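From: Kausar Bangash
To: flenora-users
Subject: Re: [flenora-users] wrist camera only, does it hold up?

Hi Adeel, all,

Sorry for the slow reply, been buried. Quick answers below, longer write-up when Yến and I have finished arguing about the plots.

Adeel Rizvi wrote:
> We're about to start collecting with the hand-held grippers and I'd
> like to drop the overhead camera altogether. Waqas says you trained
> on the hand view alone and it was fine. Is that right? And how much
> data did you need before it stopped missing? Our first try with 300
> demos got near the target and then just hovered there.
>
> Also, did you do anything about the fingers being in view all the
> time? Aurelia wants to mask them out.
>
> Adeel

First bit: yes, hand view only. Waqas is right but he's leaving out the part where it was rubbish for most of February.

What we had at 300 demos was the same hovering you describe. Gets within a finger's width, stops, drifts a bit, sometimes backs off. We assumed not enough data, so went up to 2,000. Better, but not by as much as you'd hope for that amount of work. Still hovering on the far side of the table.

What fixed it was the starts. Nearly all our demos began with the gripper already pointing at the thing we wanted, because that's how you hold it when you know what you're about to do. So the policy had hardly ever seen the approach from a bad angle. Yến went through and re-recorded a batch with starts all over the place: too low, too far left, fingers wide open over bare table with the target well beyond them. Same length of episodes, same task. Mixed those in and the hovering mostly went.

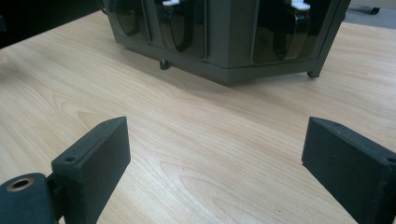

We then cut the total back to see how far we could go, and the smaller mixed set beat the full 2,000 of the old kind. Haven't got a proper curve yet, only 3 seeds per point and one of those was run with the wrong normalisation (my fault, rerunning). So please don't quote it anywhere.

Masking the fingers. Tell Aurelia we tried it and went back. With the fingers blacked out the policy got worse at judging when to close, which makes sense if you think about it, the gap between the fingers against the tabletop is most of what it has to go on for depth. If she's worried about it overfitting to your particular prints, swap the fingers between sessions. We have two sets off the Demchenko printer that don't quite match and that seems to be enough variation.

Other things, in no order:

- fix your exposure. Ours was on auto for the first lot and anything shiny in view pulled the whole picture down. Those episodes are useable but I'd not do it again.
- history. We pass in a short stack of past frames, 10 was too many, it learnt to copy its own last movement and sailed past the target. 3 is what we use now.
- tables. One table is not enough. A policy trained on one woodgrain was noticably worse on the plain white bench at Kokton. Two surfaces helped a lot, haven't tried more.
- throw away the fumbles. Not the slow ones, slow is fine, I mean the ones where you stop and think. The hovering can come from there as well. Worth checking yours before you record anything new!

On dropping the overhead camera: I'd keep it for the evaluation runs even if you never train on it. From the hand view you can't always tell afterwards whether it missed or whether it got there and slipped, and you'll want to know which.

The loader and the script for checking the spread of start poses are in the Flumska repo, under tools. The readme is out of date, ignore the bit on calibration. If the script falls over on your logs send me one and I'll have a look, it's probably the timestamps.

Adeel, how are you picking start positions at the moment? If the answer is "wherever my hand is" then I'd sort that first.

Kausar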